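Transluzente Platte streifenfrei abwischen - womit und in welcher Reihenfolge?

Kategorie: Werkstatt und Büro / Oberflächen

Ich habe eine hellgrüne, durchscheinende Platte, hochkant auf einer weißen Tischfläche, und will sie im Stehen reinigen.
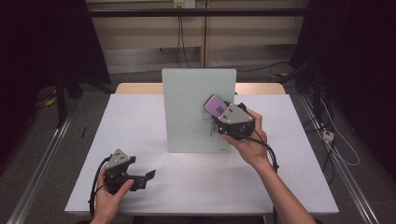 Dorian Boyer
Zuerst das Material klären, vorher ist jede Empfehlung zum Mittel wertlos. Glas verträgt Alkohol, Acryl (PMMA) bekommt davon Spannungsrisse, vor allem an gesägten oder gebohrten Kanten. Polycarbonat ist weniger rissempfindlich, verkratzt aber schneller. Was genau ist es, und wie sieht die Verschmutzung aus?

Nachtrag von Clémence Marty (Fragestellerin)
Laut Lieferschein Acryl, 5 mm, Kanten gesägt und nicht poliert. Verschmutzung: Fingerabdrücke, Reste von Boardmarker und ein Grauschleier, den ich mir vermutlich mit Küchenpapier und Spülmittel selbst eingehandelt habe. Im Gegenlicht sieht man waagerechte Streifen, in der Aufsicht kaum. Vorhanden sind Mikrofasertücher, Isopropanol und eine Flasche Utness 758. Hinlegen möchte ich die Platte nicht, weil dann die Rückseite auf dem Tisch scheuert.

Dorian Boyer
Dann Isopropanol weglassen. Ablauf:

1. Staub trocken abnehmen, mit einem weichen Pinsel oder Druckluft. Nicht reiben.
2. Lauwarmes Wasser mit einem Tropfen Spülmittel, Tuch gut ausgewrungen. Von oben nach unten, in überlappenden Bahnen. Eine Hand hält die Platte an der Seitenkante, sonst kippt sie beim Andrücken nach hinten.
3. Mit destilliertem Wasser nachwischen. Der Grauschleier ist in der Regel ein Tensidrest und geht erst dabei weg.
4. Mit einem zweiten, trockenen Tuch abnehmen, die untere Kante zuletzt. Dort sammelt sich das Wasser und zieht sonst unter die Platte.

Mikrofaser mit 300 g/m² ist ausreichend. Ohne Weichspüler waschen, der schmiert. Markerreste, die nach Schritt 2 noch da sind, mit einem antistatischen Kunststoffreiniger anlösen. Utness kenne ich nicht - auf dem Etikett nachsehen, ob Alkohol oder Ammoniak enthalten ist. Falls ja, nicht verwenden.

Baptiste Rolland
nehm immer glasreiniger und zeitungspapier, geht seit jahren gut. streifen sind bei mir keine

Dorian Boyer
@Baptiste: Auf Glas ja. Auf Acryl hinterlässt Zeitungspapier feine Kratzer, und viele Glasreiniger enthalten Alkohol.

Graciela Insaurralde
Ergänzung zur Standfestigkeit: Beim Wischen den Druck seitlich führen und möglichst wenig senkrecht zur Fläche. Wer öfter putzt, legt einen Streifen Moosgummi unter die Unterkante. Bei schmalen Platten reichen auch zwei geschlitzte Holzklötze, Schlitz etwas breiter als die Plattendicke.
Zur Kontrolle eine Lampe flach von der Seite, Deckenlicht aus. Streifen, die nur im Gegenlicht auftauchen, sitzen oft auf der Rückseite.

Clémence Marty (Fragestellerin)
Die Streifen saßen zum größeren Teil auf der Rückseite. Nach dem destillierten Wasser ist der Schleier weg. Im Utness ist laut Etikett Ethanol, die Flasche bleibt für die Fenster. Am oberen Rand ist noch ein Markerstrich, dafür bestelle ich den Kunststoffreiniger.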